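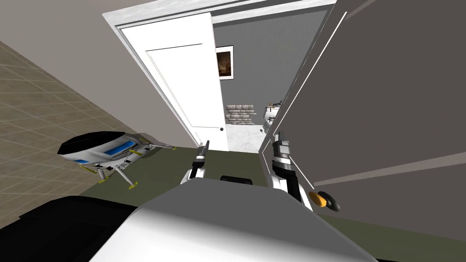
**Ticket 3000 — Duplicate invoices after account merge**

Status: Resolved, monitoring
Product: Bravis Billing
Customer: Ornaseck
Priority: High

**Reported issue**

The customer merged its Jamisia and Rungrueang branch accounts into a single parent account. When the next billing run completed, 159 invoices had been issued twice, once under the old branch number and once under the parent. Both copies carried the same due date and line items. Payment reminders were also sent to both billing contacts.

**Log**

1. Support confirmed the duplicates against the export supplied by the customer. Reminders were suspended on all affected accounts.
2. The merge record showed both branches as closed. The recurring schedules attached to them were still active.
3. Closing the schedules by hand was tested on 4 accounts. A trial run produced one invoice for each.
4. The same change was applied to the rest. The first attempt stopped with error 9 (record locked) while an accounting export was in progress. It was repeated after the export ended and completed without errors.
5. Duplicate invoices were voided under the branch numbers. Originals under the parent account were left as issued.

**Cause**

The merge tool moves open balances and contacts but does not close recurring schedules if a branch has a custom billing day. Both branches had one.

**Customer action required**

Please check that no payment was posted to a voided invoice. Any such payment will appear under Unapplied Credits and may be moved to the matching parent invoice. Do not delete the voided records — they are needed for the year-end report.

**Follow-up**

A correction to the merge tool is scheduled for February. This ticket will remain open for monitoring through the next billing run.

Last updated: Dec 6, 2025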